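Reltness House laundry list: Re: Whose is the orange bottle?
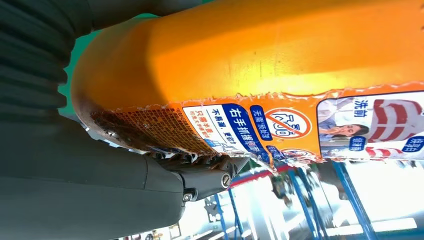
Page last updated: May, 20:14

On the laundry list, flat 2 wrote:

> Could whoever owns the big orange bottle please say so? It has been in
> the laundry room since before Easter. I would like to use some but don't
> know how much, as I can't read a word of it and half the label has been
> scraped off anyway. Does it want diluting? Is it even for clothes?

I can't help with the owner, but I did two years of evening classes in Chinese and have waited a long time for a chance to be insufferable about it.

The bold white writing on the blue banner says "grip with right hand". As a left-handed person I have made my peace with this. The smaller blue writing near it has something about not slipping, and a bit that says you need only half a cap. Half a cap of what size, for how big a load, I couldn't tell you. If those answers were ever on the bottle they may be in the brownish patch at the rounded end, where the print is tiny and past saving. I tried with my reading glasses and got a headache.

The little blue tag says "no pretreatment needed", and next to it is a red circle with a line through a hand and a brush, so no scrubbing either. I take that to mean it's for clothes, but I wouldn't put your good wool in on my say-so.

Whoever had a go at the label gave up along the top edge and left it all rags. If it was to get at a price sticker, the Dabbas on Preslow Road sells something of that sort for 529 pence, which is a lot for half a cap at a time, or very little, depending on the cap.

My suggestion is that it stays on the shelf until the end of the month. If there's no claim by then, flat 2 can have first go, with an old tea towel, and report back to the list.

Also, the second dryer is eating coins again. I have written to Grendau about it and been thanked for my patience.

Flat 20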